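Colico Property Management is a residential letting and building management company based in the river town of Flovmont. It looks after 253 rental homes, most of them apartments in older brick buildings near the water, and it is known locally for answering its own phones well into the evening.

The company began as a two-room office on Sarkar Street, where it handled rent collection and repairs for 18 apartments. It grew slowly over the years that followed — a building here, a pair of row houses there — and later took over the Skumix Building, a former button works that now holds 30 apartments and a handful of workrooms.

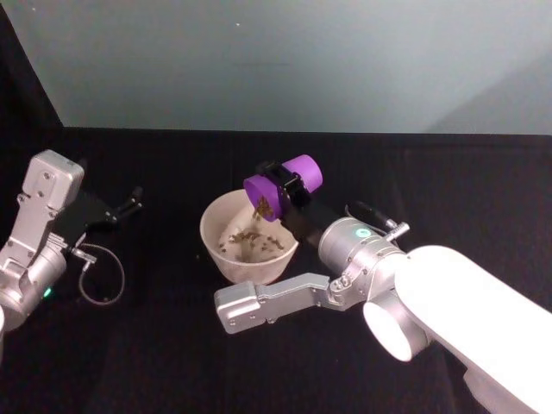
Black-covered tabletop against a pale gray-blue wall.

Leases normally run for a year, though tenants who have stayed longer than six years may go month to month if they like. Every November the company sends each household a friendly letter about heating, frozen pipes and the parking rules for snowy nights. Owners receive a statement each quarter, and the fee schedule now in use took effect on 2/12/23.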